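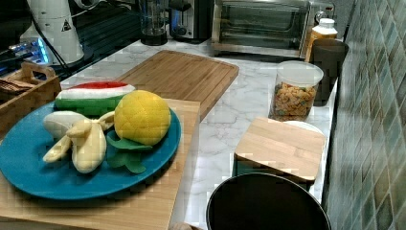 Tidying a worktop for a robot arm: tips from the Kirora trials

We spent part of last September finding out how the state of a kitchen worktop affects a robot arm's ability to pick things up and put them down again. The method was dull. Same task, different clutter, 633 attempts, and a note of each miss. Most of what we learned works for people in small kitchens too.

1. Put loose items on a plate. Soft toy fruit set straight on the worktop got nudged away before the grip closed. On a plate with a raised rim, misses fell by up to 18 per cent.

2. Choose a plate that stands out. A teal one on pale wood or white marble pattern is easy for the cameras to find. White on white was our worst pairing.

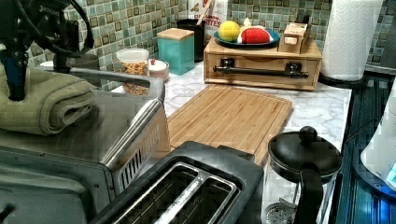 Lemon and melon on the teal plate, on top of the drawer organiser.

3. Watch the height. A plate raised on an organiser needs a different approach from one on a board, so we logged the two separately. Mixing them in one table hid the difference for weeks.

4. Keep tall things to the back. Paper towels, canisters and utensil holders belong against the tiles. Leave a hand's width between them.

5. Fold towels before a run. A hanging corner catches on things.

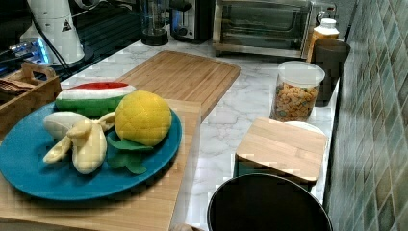

6. Change one thing at a time. Move the plate or move the boards, then repeat the task before touching anything else. Sidevero, the logging sheet we use, has a column for this.

7. Wipe the boards at the end of the day and stand them up to dry.

The next round is planned at 1,000 attempts, with the same plate and a heavier set of fruit.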